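Gorham Street Rental - Clearing Out the Linens and Winter Clothes

Home | Galleries | House Notes | Contact

Sorting day at the Gorham Street house, 12 Feb 2022. One bedroom, one bed to work on, and a closet that had to be empty before the painters could start.

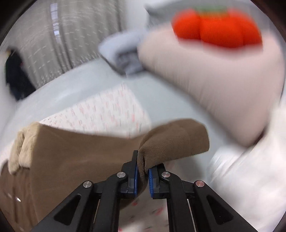 Brown knit, with a paler, fluffier inside, on the printed sheet. Soft things like this went in the fold pile and stayed off the hangers.

A reader, Lovis, wrote in to say that knits should never be hung at all, even for a week, and that a shelf with a sheet of tissue between layers is enough for most of them. Lovis also thinks we give things away too early and would hold everything until May, when the heating is off and it is clear what was worn over the winter and what stayed in the drawer. We have heard the same from other readers. The trouble in this house was space. The closet is 80 inches wide with one shelf, and the shelf already had the spare bedding on it.

How the sorting went

We used the bed as the table. It is the right height, and nothing snags on it. Clothes came out one armful at a time and were folded before the next armful came out. It is slower at the start, but the floor stays clear and you can get to the door.

Knits and fleece were folded in thirds, sleeves in, and stacked with the heaviest at the bottom. Anything with a rolled edge or a twisted seam was opened out flat first - a crease left in for a season is hard to get rid of later.

Sheets were kept in sets, each one inside its own pillowcase. Odd pillowcases went to the rag bag.

Coats went into two zip bags from Brokora. They cost more than the plain ones, but the zippers on our last lot split before spring.

What it came to

The storage boxes were 5 in all, labeled on the short end so they can be read from the hallway. The donation bags went to the drop-off on Takagi Avenue, which takes clean bedding as well as clothes. Call first, as they stop accepting when the back room is full. The whole job cost 200 dollars with the boxes, the coat bags and a new shelf bracket.

The hall closet is next, then the bathroom cabinet. The notes on shelf heights are still on the House Notes page, and the paint color for the bedroom will be added there once it is settled.

2106 views | 5 comments | Share

Contact | Copyright Gorham Street House Notes | Back to top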